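# Budget check: sim workstation first, or the arm first?

**unnur_b**, Sun 9 June

We have 2845 to spend before the end of July and I need to send Grethe a list she can sign. It's for the pick-and-place work at Pelbridge. 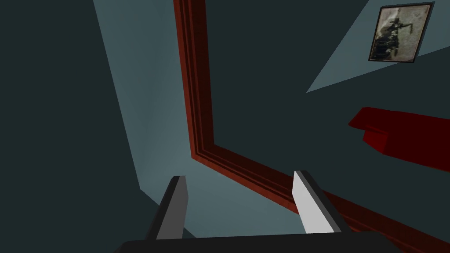

The choice is between a better workstation for simulation and a deposit on the Mogensen arm. At the moment I run everything in sim on an old office desktop. It works, but a batch of test runs ties the machine up all night and I can't look at results until morning. The arm has a long lead time, so if we don't put the deposit down now we probably won't have it this year.

The deposit is 1000. A workstation that would do the job is some 2200 with the graphics card. So I can't do both at full spec. What would you cut?

---

**oddur_mk**

Put the deposit down. You can live with overnight runs. You can't live with a project that has no arm in it.

Also check whether the Mogensen price includes the gripper. On our quote it was a separate line, and so was the mounting plate.

---

**k.ravn**

I'd go the other way. If the deposit is 1000, what's the balance, and is it approved? We put money down on an arm two years ago on the understanding that the rest would come from next year's budget. It didn't. We lost the deposit and had no new computer either.

A workstation is useful the day it arrives.

---

**unnur_b**

The balance is in the draft budget. It hasn't been approved.

Oddur, I looked at the quote again and the gripper is listed as an option at 900. I had read it as included. Thanks for that.

---

**k.ravn**

Then you don't have an arm budget yet. I wouldn't sign anything until the draft is final.

---

**oddur_mk**

Drafts get approved faster when there's already money committed. I know that isn't how it's supposed to work.

---

**skarp_riis**

How detailed do your sim rooms need to be? Before buying a new workstation I would find out what is slow. On ours the drawing was cheap. Plain walls, a bit of trim, simple furniture, none of that cost much. The contact physics was eating the time, and that ran on the processor. We had a big graphics card sitting there doing very little.

If yours is the same, you can skip the expensive card and spend on cores and memory. That might bring 2200 down enough to leave room for the deposit.

---

**unnur_b**

The rooms are basic. Flat surfaces, moldings, a framed picture on the wall. I haven't measured where the time goes. I'll run it tomorrow with the camera views turned off and see how much it drops.

---

**k.ravn**

Do that test twice, once with the gripper closing on something and once with it moving through open space. If only the first one is slow, Skarphéðinn is right.

---

**grethe_v**

I'm the one signing this, so a few points.

- The 2845 has to be spent, not just ordered. A deposit counts as spent if it's invoiced in July.
- I can't promise the balance. I should know in 5 weeks.
- Please ask Mogensen if the deposit is refundable, and get the answer in writing.
- Shipping comes out of the same amount. Last time it was left off the list.

---

**oddur_mk**

If it's refundable then I don't see the argument against it.

---

**k.ravn**

If it's refundable, fine. If they say "transferable to other products," that's a different thing, and I'd still say no.

---

**skarp_riis**

Another option is renting. Zasuvell does arms by the month and I think they include a gripper. It costs more over a year, but you'd find out if you like the thing before you own it.

---

**unnur_b**

I'll get a price from Zasuvell too. Plan for now: run the two timing tests, write to Mogensen about the refund, and ask for a workstation quote without the big card. Grethe, I'll send you the list with both versions on it, shipping included.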